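4.3 Checking the two-arm grasp overlay

Run this check after the hand–eye calibration in 4.2 and before loading any task file. It confirms that the planner's tool frames agree with what the head camera reports while both arms hold a long-handled tool.

1. Open Rivik Console and select Perception > Live View.

2. Set the source to HEAD and the stream rate to 30 frames per second.

3. Load the task profile sweep_and_empty. The left arm is assigned the broom and the right arm the dustpan.

4. Step the profile to the waypoint TIP_OVER_BIN and press Hold. Both arms stay under position control.

CAUTION: Hold does not remove power from the joints. Keep clear of both arms and of the tool handles until the status line reads IDLE.

5. Tick Show tool axes. Each axis line should lie along its handle for the full visible length. 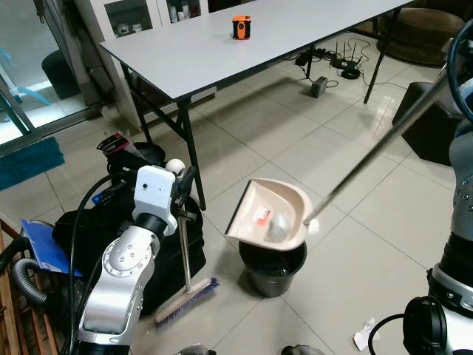 Figure 4-6. Head camera view at TIP_OVER_BIN, tool axes switched off. Broom on the left, dustpan tilted over the bin.

6. If an axis line drifts away from its handle, open Tool Frames, select the arm and press Refit. Refit uses 600 depth points by default. Raise this only if the fit score stays below 80.

7. Press Accept. The new frame is written to the active profile – it is not copied to other profiles that use the same tool.

Note: Polished metal handles and glossy floor tiles both return sparse depth. If Refit fails with error 86 (insufficient inliers), set Reflection filter to High and repeat step 6.

Note: Cables close to the head camera can be segmented as part of a tool. Draw an exclusion mask under Perception > Masks before refitting. Masks are stored per robot and survive a software update.

4.4 Bin rim detection

The planner needs the rim as a closed ellipse. With the dustpan in the tipping position part of the rim may be hidden, so the detector keeps the last full fit taken at APPROACH_BIN. Moving the bin after that waypoint invalidates the fit – return to APPROACH_BIN and press Redetect.

Section revised 13 October 2025, S. Lie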